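How to Set Up a Soft Work Surface for Small Projects

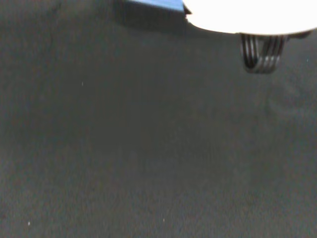 A plain dark gray surface, with plenty of bare space to work on.

I love a soft work surface! Tiny screws stop bouncing, beads stay where you drop them, and the table underneath keeps its finish. I put one down for a weekend of jewelry repair and it never went back in the closet.

What you need

- A piece of felt or a thin, dense mat in a dark, solid color
- A tape measure and sharp fabric scissors
- A lint roller
- A strip of non-slip shelf liner

Step 1. Measure the spot where you really work. My table is huge, but I only use a patch 33 inches wide, so that's what I cut. Leave a little space at the front for your wrists.

Step 2. Choose a plain color. Charcoal is my favorite by a mile – silver pins and pale beads jump right out at you. If most of your parts are black, go with cream. Skip anything printed, however cute it is (I have made this mistake twice).

Step 3. Cut it and let it flatten. Felt that has been rolled up will curl at the ends. Lay it face down overnight with some heavy books on the corners.

Step 4. Put the shelf liner underneath, an inch short of the edge on every side.

Step 5. Roll the whole surface with the lint roller before the first use. New felt sheds like crazy!

Step 6. Keep the middle clear. Boxes, blocks and lamps go along the back, and the open part is for the piece in your hands. Watch for shadows too. A bright light at the back throws them toward you, so slide tall things to the side until your working spot is evenly lit.

Looking after it

Shake it outside after a messy project, then roll it again. For glue spots, wait until they're hard and pick them off with a fingernail. I once sorted a jar of 1,000 seed beads on mine and found strays for days, so do shake it over a tray first.

Thanks to Blandine Brunet for the shelf liner trick – it works so well!

We use cookies to remember your preferences and improve this site. Accept all | Manage settings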